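Mafalda Fonseca
Prurnora season two thread, spoilers for all of season one, you've been warned

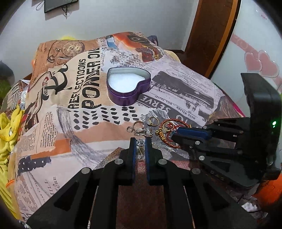
1/ Okay so I finished the last episode of Prurnora at some ungodly hour and I have not been a functional person since. Will there be a second season? Nothing official yet. I've refreshed the show's page so many times my phone now suggests it when I type the letter P.

2/ For anyone who hasn't watched: small harbour town, a ferry that comes in with no passengers, and a retired customs officer called Lloyd who is the only one who remembers there were supposed to be 17 people on it. I know it sounds like every other moody small-town mystery. Stick with it till episode three, please, I'm begging.

3/ The finale. THE FINALE. Lloyd opens the logbook and his own name is there in somebody else's handwriting, and then they just roll the credits?? In silence?? I sat on the couch and said a word my mum wouldn't like.

4/ My theory (and I've had it since the lighthouse episode) is that Lloyd was on the ferry. He got off early. The grey coat he won't throw out is the same colour as the crew coats in the flashback, go back and look, it's when Wisto is carrying the crates up the wharf.

5/ Speaking of Wisto, if she's not back for season two I'm cancelling everything. Best character by miles. She gets maybe four lines an episode and every one of them is rude.

6/ A few people have asked if she's dead. We saw her go into the water, we did not see her come out, and in telly that means she's fine and living in a caravan somewhere.

7/ Dates! Season one turned up in July, seven episodes, all dropped at once. If they got a green light tomorrow I still can't see it being back before next winter. All those outdoor shots in the fog, you can't film that in the middle of summer. Well, you can, but it'd look rubbish.

8/ Someone in my replies reckons there's a book. There is! It's called Flornis, it's out of print, and the show only uses the first half. I've found one copy online and the seller wants 100 dollars for it plus postage. I'm thinking about it. I shouldn't be thinking about it.

9/ What I want from season two: more of the ferry office, an actual answer about the bells, and for Lloyd's daughter to get a storyline that isn't ringing him up to ask if he's eaten.

10/ What I don't want: time travel. Please. The clock in the bakery being 18 minutes fast is a nice creepy detail and it can stay a nice creepy detail.

11/ Edit, 01/10/2019: still no news, but I've started my rewatch and the bakery clock is right in episode one. It's RIGHT. So when did it change? If you spot the scene before I do, reply with the episode and I'll add it to the thread.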